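The Basket Side of the Table

The power supply gave 24 volts and a smell. I turned it off, opened the window of the workshop and waited for the smell to go down to the street. It was July and the street had its own smells, mostly from the frying place on Orkari Street, so I could not be sure when mine was gone. Then I turned it on again.

I had been building for six evenings by then. The workshop belongs to everyone in our building in Pullbridge who pays for the key, and in summer almost no one comes, because the room is under the roof. My table was the white one at the wall. I had asked on the paper list by the door to have it until the end of the month, and under my name somebody had written "OK but please no glue."

The work was simple to say. My mother keeps her small things in baskets: buttons, medicine, letters she wants to answer. She keeps them on a deep shelf, and since the winter her shoulder does not let her reach to the back. I wanted an arm that takes a basket by the rim and brings it forward to her, and later pushes it back. That was all. A basket goes out, a basket goes in. I told her it would be ready for her birthday, and she said she already had a daughter who could reach, which I decided to take as a joke.

I live four hours from her by train, so it was not a very funny joke.

The baskets I bought at Rweyemamu Housewares, one orange and one dark brown. The man there wanted to sell me lids too. I said the lids would disturb the robot, and he did not ask anything after this and put the baskets in a bag.

I began with the orange one, since it stands out well on the white table and the small camera at the wrist finds it easily. I put nothing in it. First the arm had to learn where the rim was, and buttons could wait.

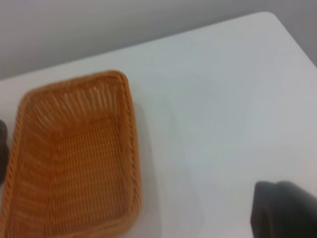
Too much light, said a voice behind me, your camera will think the table is the rim. It was the woman from the second floor, with a chair under her arm that had a broken leg. I had not heard her on the stairs. She put the chair on the other bench and asked what the arm was supposed to do, and I told her about the shelf and the shoulder.

"And she wants this?" she said.

I said that she had not said no.

The woman from the second floor looked for a clamp for a long time. When she had found it she said that her own father had received a telephone with big numbers from his children, a very good telephone, and he kept it in the drawer with the candles. Then she glued her chair. I did not say anything about the list by the door.

That evening I closed the curtain halfway, and the program found the rim more often. It did not find it every time. The Fanisel controller is a cheap one, and when it is unsure it does not stop. It goes on slowly in the direction where it last believed something, like a guest who is looking for the bathroom in the dark. I sat with my hand on the switch. The gripper came down, stood over the table, opened, and went home again with nothing. I wrote "nothing" in the notebook. I had a whole page of it by then.

The Second Basket

One basket is easy to love. With two, the trouble starts, because now the arm must choose. On my mother's shelf they stand close to each other, so I put the dark one to the left of the orange one with only a little table between them, not quite straight, as she would leave them. She never puts anything straight. When I was a child I went behind her and turned the cups so the handles looked the same way, and she went behind me and turned them back, and I think neither of us noticed that it was a conversation.

I told the arm: orange. It turned, it thought, and it came in from the right side, so low that I held my breath.

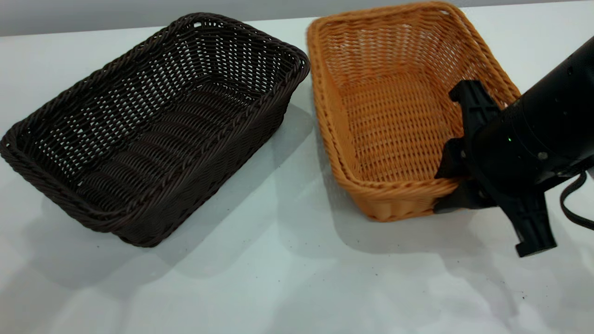
My mother wanted to know if it would be loud. I had her on the telephone, leaning against the toolbox with the speaker on, and the motors made their sound, a thin one, like a mosquito with a job. She had heard it. She asked if that was the machine or if I was sick.

"It is the machine," I said. "It is taking a basket."

"Which one?"

"The orange."

She was quiet, and I could hear her kitchen, the radio and the water. Then she asked what was in it. I said there was nothing in it, it was only practice. She said that for an empty basket it was a lot of electricity.

But she did not hang up. She stayed on the line while I sent the arm home and let it try again, and she asked each time, "And now?" and I told her. Now it is over the rim. Now it is closing. Now it has let go, Mama, I don't know why. She said maybe it was ticklish, the basket. Then she told me that she cannot pull the bottom basket with the letters at all anymore, not even with the other hand, and that she has not answered her cousin since Easter. She had never told me this. I had believed it was only the top shelf and only the buttons.

I wrote it down in the notebook under the word "nothing": letters, bottom, heavy.

So the dark basket would be for the letters. I moved the orange one to the floor and gave the arm a new word to learn. The weave of the dark one has gaps, and the white table looks through them, and the program did not like this. It saw a hundred small rims. I changed one number, then another, and then I put the first number back. After midnight the frying place closed and it was so quiet under the roof that I could hear the controller think, if it was thinking.

At two I let it come down one more time.

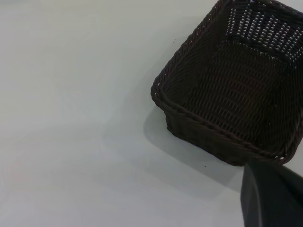 The Train

I took the arm apart in the morning. There are six screws that hold the base, and I put them in an envelope and wrote on it what they were, because I know myself. The baskets went one inside the other with the controller in the upper one and a sweater around it. The arm I carried in my old tennis bag, and the end of it stood out.

Before I left I cleaned the white table. On the other bench there was a ring of dried glue, and the chair was gone. I crossed my name off the list. Below it, in the handwriting that had warned me about glue, somebody had written: "Did it pick one up?"

I had the pen in my hand, but my train was at ten past nine and I still had to buy stamps.

Contact the editors | Copyright of each story remains with its author | Back to top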